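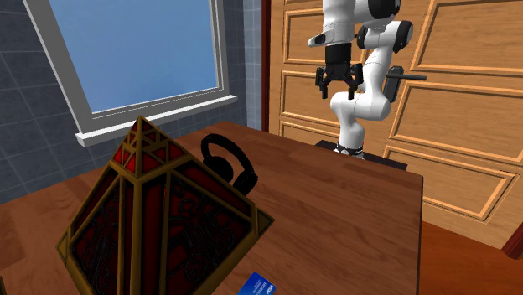
Section 4 - Setting up an exit survey in Standament

For HR admins. You need the Vilar add-on switched on first (section 2). Allow 90 minutes if it's your first one, less after that.

Before you start

Have your staff list ready as a CSV. One row per person, work email in the first column, manager in the second. No merged cells. Max 555 rows per upload, split it if you're over.

Steps

1. Log in, go to People > Surveys > New.
2. Pick "Leaving soon" or "Already left". Can't be changed later.
3. Name it. Staff see this name, so nothing like "flight risk Q3".
4. Upload the CSV. Wait for the green bar.
5. Check the count at the bottom against your own list. Blank rows get skipped with no warning.
6. Choose questions. The default set has pay, hours, manager, commute and "would you come back". Add your own under Custom.
7. Set the anonymity floor. Default is five replies per team. Leave it there unless Yung-ching Kong has signed off on a change.
8. Set open and close times. Early morning sends get more replies, we use 7:30 am.
9. Send a test to yourself. Open it on a phone as well.
10. Press Launch.

CAUTION: Launch emails everyone on the list right away, even if the open time is later. Known problem, fix due in September. Until then don't press it untill you mean it.

CAUTION: Never put names in Custom questions. They show up in the manager report.

Notes

- Reminders go out on their own, two per person. Turn off under Mail.
- Small teams get rolled up into the next one above. Normal, not an error.
- Error 245 = bad email in the file. Fix the row, upload again.
- Error 794 = survey name already used. Rename.
- If you moved over from Kwan, old results are read only. You can export them but you cant merge them with new ones.
- Payroll sync with Colla runs overnight, so new leavers show up next day.

Stuck on the upload - ask Cheuk-hei Chiu on the help desk and send the CSV with it, not a screenshot.

Reports are in section 5.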